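Forums > Software > Control and Planning > Hands and grippers

This site uses cookies to keep you logged in. By carrying on you accept this.

Thumb jitter when the wrist camera loop is running
Posted by slow_servo, July 3, 2020

Five-fingered hand, wrist camera, and a thumb that behaves like it's had too much coffee.

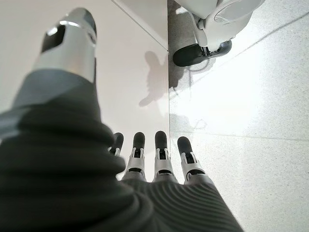

The fingers hold their pose perfectly well. The thumb hunts back and forth by a degree or so the moment I close the loop on vision. With the camera node off it sits there like a saint. Planner is Tralura, joint controller is the stock one, and the hand pose estimate comes from a thing I wrote in February and have regretted on and off ever since. Gains are unchanged from when it worked. I've already tried turning it off and on again, twice, with feeling.

---

bracket_fungus wrote:

Lower the gain on the thumb. Next.

---

slow_servo wrote:

Did that. It now jitters slowly and misses the target as well.

---

pennyfarthing80 wrote:

I don't think it's gains. What is your pose estimate using for the thumb? It's far nearer the lens than the fingers and it's a bit soft in your picture. If you're fitting an outline to a soft edge you'll get a slightly different answer every time, and your controller will politely chase all of them.

Also you have a great big glare on the floor. Is auto exposure on?

---

slow_servo wrote:

Auto exposure is on. I feel I'm about to be told off.

---

pennyfarthing80 wrote:

Consider yourself told. Fix the exposure, then log the raw thumb estimate with the hand holding still and the vision correction disabled. If the estimate wanders while the encoders don't, there's your culprit.

---

bracket_fungus wrote:

Or just use the encoders, which have known where the thumb is all along. Why is a camera being asked?

---

slow_servo wrote:

Tendon stretch. The encoders know where the motor is and have opinions about the thumb.

---

mildly_torqued wrote:

Had the same on Vonholm with a different hand. In my case it was timestamps. The images were stamped on arrival instead of at capture, so every correction was 80 ms stale. Wouldn't have shown up in a log taken at rest, so I'd do penny's test and then a slow sweep as well.

---

bracket_fungus wrote:

80 ms stale and too much gain. I'd like it noted that I said gain.

---

slow_servo wrote:

Results. Exposure fixed, 804 samples at rest: the estimate still wanders, though much less than before. Then the sweep, and yes, stamped on arrival. My own code, with a comment beside it reading "sort this out later". I've moved the stamp to capture and put a small deadband on the thumb correction. It holds still now, except near full extension.

---

pennyfarthing80 wrote:

I'd take the deadband out again. You're hiding noise you could be filtering.

---

mildly_torqued wrote:

Disagree, leave it in. A filter puts back some of the delay he's just got rid of.

---

slow_servo wrote:

Leaving it in until the full extension business is understood. Logs to follow when I've worked out which of my 12 folders called "new" they're in.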